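Drallgate sets table-care rules for shared meeting rooms

Office services firm Drallgate will bring in a single cleaning routine for the wooden tables in its shared meeting rooms from August, replacing the separate instructions now posted at each site. The rules apply to 305 rooms and cover products, cloths and storage.
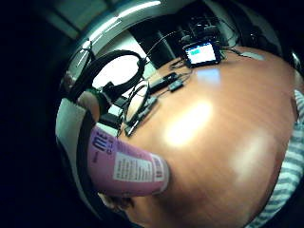 By Imke Lenz
Monday, July 20, 2020

Under the new routine, tables are wiped between bookings with a cloth and a mild spray cleaner. Paper towels are no longer approved for finished wood. Drallgate said they leave lint on high-gloss surfaces and are often used dry, and dry wiping can dull the finish.

Cleaner is to be sprayed on the cloth and never straight onto the table. Fluid that reaches a seam can lift the finish along the joint, and repairs to large tables usually have to be done on site.

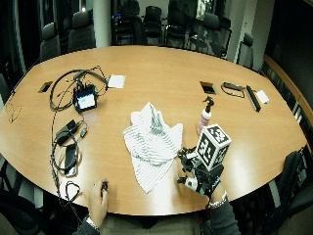 The same rule protects equipment left out during a booking. Users are asked to move power adapters and cables to one side before wiping. Staff will not unplug or move devices that belong to a user, and will clean only the clear part of the table.

Ikechukwu Bassey, who runs room operations at Drallgate, said most surface damage the firm records comes from the wrong cleaner. "Glass cleaner is the main one," he said. "It looks fine the first day. After 40 wipes you can see where it was used."

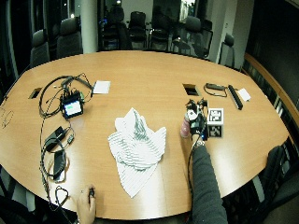

A striped cloth on an oval conference table.

Cloths will be supplied by Grabowska and washed at 40 degrees without fabric softener. Each room gets two, one in use and one spare, kept with the bottle on a shelf by the door. Bottles are refilled from a central supply and must keep their original label.

A trial at the Fesus site ran for 11 weeks. Drallgate said two tables there needed refinishing before the trial and none were added to the list while it ran. Repair costs were not released.
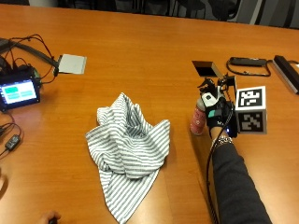

Next steps

Site managers will receive the printed rules before the start date. The Nava site will switch last, after its tables are resealed.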